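Skilska reopens household sorting room

2026-06-16

The household sorting room at the Skilska reuse center is open again after a refit that added a second row of worktables and new storage along the back wall. Residents can drop off clean linens, kitchen textiles and unopened household goods during regular center hours.

The refit cost 2488 euros, most of it spent on tables and shelving. A grant from the district covered 1784 euros and the center paid the rest from its shop income. The worktables came from Kuusk, a secondhand office dealer, and were delivered in two loads.

Heino Žukauskas, who manages the center, said the old room had become too tight to work in. Bags were opened on the floor and items for the shop ended up mixed with items for recycling.

"We had one table and everything went across it," Žukauskas said. "Now a bag can be opened at one end of the room and finished at the other."

The center took in 434 bags of household goods last month. Most came from Skilska itself, with a smaller share from Diltov, where the drop-off point closed in the spring. Diltov residents may keep using the Skilska center at no charge.
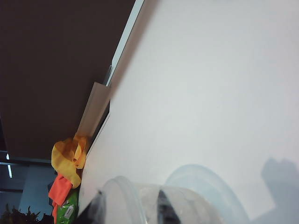
Small textiles make up much of the work. Staff sort cloths and other small pieces by condition, and anything too worn for the shop is set aside for rags. Color plays no part in it - a crumpled yellow piece and a bright orange-red cloth, like the two beside the white surface, go through the same check as plain white ones. Packaged goods are handled separately and must still be sealed when they are brought in.

The center asks that textiles be washed and dry, and that bags be tied. Pillows, mattresses and carpets are not accepted. Larger furniture can be offered by phone, and the Breveo van makes pickups in town twice a week.

A sale of sorted linens is planned for July in the front hall, with over 800 pieces set aside for it so far. Prices will be marked on the shelves, and payment is by card or cash. The sorting room itself will stay closed to visitors during the sale - drop-offs that day should be left at the side entrance.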